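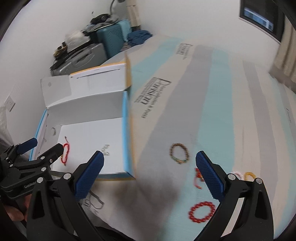
Packing assistant, bracelets and small jewellery (part-time)

Tullon, Gallberg site
Posted Feb 25, 2020

Tullon sells beaded and cord bracelets by post and through a few gift shops. We need 2 people to join the packing bench at Gallberg. The post is part-time, with longer hours in December when the gift orders come in.

What you will do

Most of the work is sorting and boxing. Bracelets reach the bench mixed together, so the first job is to separate beaded ones from cord ones and put each with its own colour. After that you place them in card boxes with the order slip and close the lid. Metal charms are packed as well and need more care, as they are small and easily lost in the corner of a tray.

You will also:

Check each bracelet for cracked beads, frayed cord and loose knots
Put faulty pieces in the repairs tray with a note
Keep reds, oranges and pinks apart – they are the ones most often sent out wrongly
Fold flat boxes at the start of the shift
Clear the bench before you leave

A full shift is 8 orders trays. We would like them done properly, so please do not rush the last one.

What we are looking for

You should be comfortable handling small items for several hours and able to tell similar colours apart. You do not need experience in jewellery or packing. Training is given on the bench over your first 2 shifts, both paid. The work is done seated, but stock boxes have to be fetched from the shelves in the next room.

English is the working language. You need to be able to read an order slip and write a short note about a fault.

Hours and place

Shifts are in the mornings. The bench is on the ground floor of the Bendard building, with step-free access from the car park. The bus stops outside. There is a kitchen with a kettle and a fridge, and staff can buy Tullon stock at a reduced price.

How to apply

Recruitment is handled for us by Nguyen-Tran. Send them a short letter saying which mornings you could work and when you could start. A CV is welcome but not required. Applicants we would like to meet will be asked in for 30 minutes, including a short sorting task with 100 loose beads.

Please say in your letter if you need any changes to seating or lighting – the bench lamps can be moved and the chairs are adjustable.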